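Where Does the Wrapper Go? Household Sorting in the Plumorik Apartments
Final report for Communities and Waste, fall term 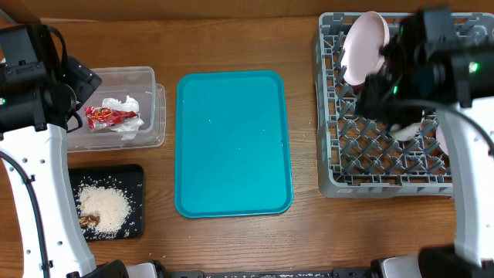 Wulan Sutanto thinks we asked the wrong question to begin with, and since she read our first draft all the way through (twice, bless her) we would like to let her say so early on. Her view is that people in Plumorik know perfectly well they are supposed to sort, and that what they lack is a straight answer on the awkward stuff: chip bags, tissues, the film off a tray of mushrooms. She told us to stop asking whether people recycle and start asking what they do when they are stuck.

We took that to heart, and the report you are reading is a good deal different from the one we planned back in November. Our original survey had a single page of yes and no questions, and nearly everybody said yes to nearly everything. It made for cheerful reading but it didn't teach us much.

How we went about it

We went door to door in 36 apartments in the two older buildings, mostly in the early evening when people were home and cooking. Each household got a short talk with two of us at the kitchen table or in the doorway, whichever they liked. We brought a sheet with drawings of common items and asked people to tell us out loud where each one would go, and why. The "why" turned out to be the best part of the whole project, and we wish we had left more room for it on the form.

We also asked every household to keep a small diary of their trash for 4 days. This worked better in some homes than in others. One family gave us a beautiful chart in colored pencil, and another gave us back the blank sheet with a very kind note and a slice of cake. Altogether the diaries listed 641 items, which we sorted by material over one very long afternoon in the study room.

What people told us

Snack wrappers caused more arguments than anything else on the sheet. Many people treat them as plastic because they crinkle like plastic, while others had noticed the shiny inside and put them with metal – one man had been doing that for years and was quite proud of it. The building's own sign says "packaging" over one bin and "plastics" over another, so we can hardly blame anyone for guessing.

Tissues and paper towels were the next big muddle. Several people felt that anything made of paper ought to go with paper, and they were a little hurt to hear that the local rules send used tissues to general trash. Plastic bags came up over and over, too, and a lot of homes keep a bag of bags under the sink while they wait for a better idea.

What we would change

We drew up a new sign with the Vello print shop, with pictures of the awkward items and very few words. It hangs in the bin room of the first building now, at eye level, next to the light switch. We would like to repeat the diaries there in the spring and compare them with the second building, which still has the old sign.

Our sample was small, and the people who opened the door to us were probably the friendlier ones. We also forgot to put batteries on the sheet, and three different households asked us about them. They will be on the next version, right under the light bulbs.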